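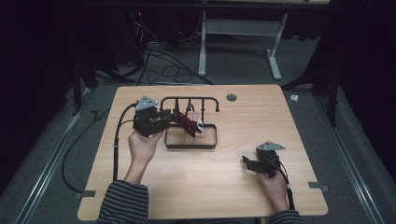
Why does the hand-held gripper stop closing before it holds the object?
In most cases the jaw position was lost after the cable was pulled. The gripper must be zeroed again before you continue to record.

4.3 Gripper does not close fully (Medve hand unit)

This fault is shown in the Stumis program as "JAW RANGE". The jaws move, but they stop early, and thin things such as cloth slip out of them. A robot trained with these recordings will repeat the same error, so please do not keep them.

CAUTION: Keep your fingers away from the jaws during zeroing. Do not force the jaws by hand.

1. Stop the recording in Stumis and mark the last take as failed.
2. Put both grippers down on the table, with the jaws open.
3. Follow each cable from the gripper to the table edge. It must hang freely and must not be under a chair or a foot.
4. Unplug the cable of the faulty gripper. Wait 20 seconds and plug it in again.
5. Select "Zero jaws". Close the gripper slowly, hold it closed for 3 seconds, then let it open.
6. Repeat step 5 for the other gripper, also if it shows no fault.
7. Record a short test take with one soft object on the rack.

Note: Units delivered before February have the older Guver connector. It can look fully plugged in when it is not. Press until you hear 2 clicks.

Note: Zeroing does not delete your earlier takes. Those made after the first warning must be checked one by one.

If the fault comes back after the test take, do not use this gripper any more. Write down its serial number and contact Jastatico service. Do not open the housing.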